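Florgate compares two hand controllers on sorting task

Florgate, 2018-03-10 — Engineers at Florgate have begun comparing two controllers for the multi-fingered hands on their humanoid robot. The test is a simple sorting job, with fruit going in one basket and office supplies in the other. 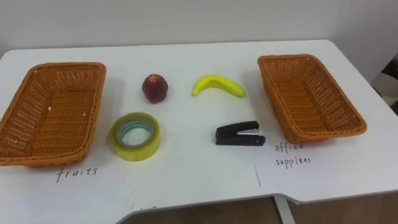 Baskets labeled "fruits" and "office supplies," with a banana, a stapler and a roll of tape among the items to be sorted.

The first controller, called Flesine, closes all the fingers at one preset speed. The second, Ukeo, adjusts each finger separately as it meets resistance. Each will get 62 runs with the same arms, the same cameras and the same table. A run ends after 15 minutes or when the last item is in a basket.

Project lead Janka Vaněk said flat items are the harder part of the test — the fingers have little room to get under them.

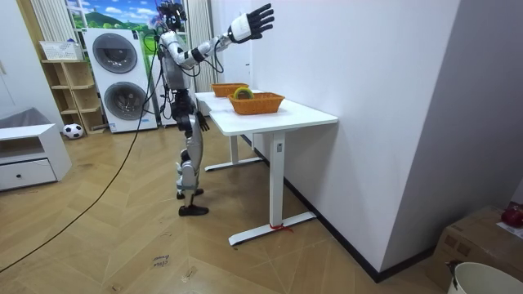

Jelínek, commenting on the project page, asked for the arm speed to be held constant too, and wrote that a slower reach can make a poor grip controller look better than it is.

Vaněk replied that arm speed is fixed for both controllers and will be listed with the results. Dropped items will be logged separately from items placed in the wrong basket.

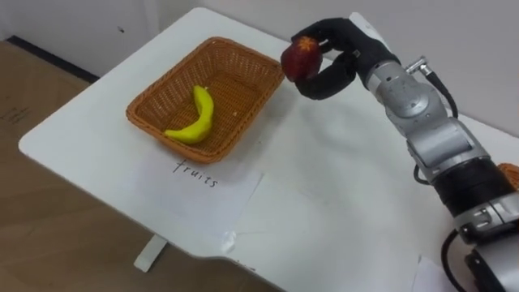 The hand holds an apple beside the fruit basket.

The comparison is due to finish in May. Florgate plans to test 18 more household items after that, using whichever controller drops fewer.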